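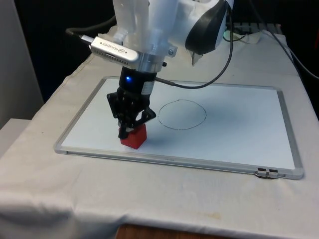 The board lying flat on its cloth, with a red block over on the left side.

Norkitz framed whiteboard: my long and slightly obsessive review

I should say up front that I'm not using this thing the way most people will. Most people are going to hang it on a wall and write "dentist, Thursday" on it. Mine lives flat on a table, and I bought it specifically to live flat on a table, so if you want to know how the wall hardware holds up you'll want a different review (I opened the little bag of screws, looked at them, and put them in a drawer).

So why flat? I'm a leaner and a scribbler. When I plan something, a garden bed or a furniture layout or the seating for a big dinner, I like to draw it from above, at a decent size, and then push objects around on top of the drawing. A block is a couch. A bottle cap is a lamp. You can't do that on a wall without magnets, and you can't do it on paper without going through half a roll every time you change your mind, and I change my mind a LOT. I'd been making do with a cheap unframed board from a back-to-school bin, and it had curled up at one end so badly that anything round rolled off it.

Price first, then, since I always scroll for that. It lists at $199, and I paid $147 at Flenham during their December sale. I would not have paid the full price. At $147 I grumbled a bit and got over it within a week. Flenham's shipping was fine, a big flat box with cardboard angles on the corners, and the only damage was a dent in the carton that never made it through to the board.

How it sits

Very flat! I know that sounds like faint praise, but it was the thing I cared about most. I laid a straight ruler across it both ways when it arrived and couldn't see daylight under it anywhere. No rocking on my table either, and I've pressed down hard at every corner trying to make it misbehave.

I do recommend putting a cloth under it. I started out with the bare board on a bare table and it slid every time I leaned in to draw a long line. A plain white tablecloth fixed that completely. It also quieted things down, because a board on a hard tabletop makes a clack when you set something on it and the cloth soaks most of that up. I tried one of those rubbery shelf liners too, and it grips even better, but it left a faint smell on my hands and I went back to the cloth.

The frame is a thin silver aluminum one, and thin is what you want for this kind of use. Your forearm goes over the edge constantly when a board is lying down. My sister-in-law has a board with a chunky wood frame, and after a while drawing on that one I had a red line across my wrist. This one I notice for the first minute or so and then forget about.
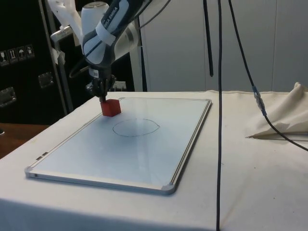
Thin silver frame, gray plastic corner caps.

The corner caps are gray plastic, and they're the part I'm least excited about. They look fine. They're fine! But at this price I expected something that felt a little more solid, and mine had a tiny ridge of leftover molding on one of them that I took down with a nail file. They do keep the corners from catching on the cloth when I slide the whole thing over to make room for lunch, so I'll give them that.

Drawing and erasing

The surface is the best part. Markers glide without squeaking (my old board squeaked like a sneaker on a gym floor) and the lines come out solid, even with a marker that's on its way out. Fine tips work well too. I can write small enough to label things on a plan and still read it the next morning.

Erasing is very good if you do it the same day. One pass with a dry cloth and it's gone. If you leave something longer it gets more stubborn, and here I can give you a proper test, because I left a kitchen plan on mine for 21 days while I waited on a cabinet quote. The black and blue came off with a damp cloth and a bit of rubbing. The red left a pinkish shadow that needed spray cleaner and two tries. The green was somewhere in between. I've had far worse from other boards, and there's no trace of it now, but if you're the kind of person who leaves a calendar up for months, stick with black.

The box says the surface is good for "up to 900" erasings before you'd see wear. I have no idea how anyone would check that, and I'm certainly not going to keep a tally. It's a funny number to print on a box when you think about it. If I use the board every day I'd get there in a few years, and I'd hope it would still look decent.

Moving things around on it

I use plain blocks for most of this, and they sit where you put them. The surface is smooth enough that you can nudge a block with one fingertip and line it up with a drawn edge, and it won't skate off across the board the way it would on glass. A bright color helps more than I expected. Against all that white a red block is impossible to lose, and when I'm squinting at a layout from the other side of the table I can tell right away which piece is the one I'm trying to place.

One tip from making this mistake over and over: don't drag a block across fresh ink. Pick it up and set it down. The ink needs a few seconds, and if you drag through it you get a smear on the board and a colored stripe on the bottom of the block, which will then print itself wherever you put it next. I've had a couch leave a trail of blue through three rooms.

And sharp-edged stuff, go easy. I used a little metal bracket as a stand-in for a bookcase once and it left a hairline scratch. You have to tilt your head to find it, but I know it's there.

Glare

This is my biggest complaint. When a whiteboard hangs on a wall, the ceiling lights mostly bounce off toward the floor. Lay it down and they bounce straight up at your face. Under overhead lights I get a bright streak right across the middle of the board, and any writing inside that streak is tough to read until I shift over a step. I wouldn't call the finish a mirror, the reflections are fairly soft, but they're there. Working by a window with the ceiling light off is so much nicer. If Norkitz ever makes a truly matte version I'll be first in line and I'll complain about that price too.

What I compared it with

Before ordering I went back and forth between this and the Phan board, which a friend has and which I've borrowed for a weekend. The Phan is lighter and easier to put away behind a door, and it cost her less. It also flexes when you lean on it, and the frame has a raised lip that collects eraser dust all the way around. If you're tight on space I'd understand picking it. For flat work I like the Norkitz better by a good margin.

I also looked at one in the office supply place in Sesstead, a store brand with a glass top, gorgeous, and so heavy I couldn't have gotten it to the car alone. Blocks slid around on it like hockey pucks.

Would I buy it again?

At the sale price, yes. At $199, I'd wait. I'm giving it four stars out of five. Half of the missing star is for glare, and the other half is for that ridge on the corner cap and for the eraser that comes in the box, a sad little felt rectangle that pushed the ink around until I threw it out. Use an old T-shirt.

I'm doing the garden on it next, and will come back and update if the red marker wins.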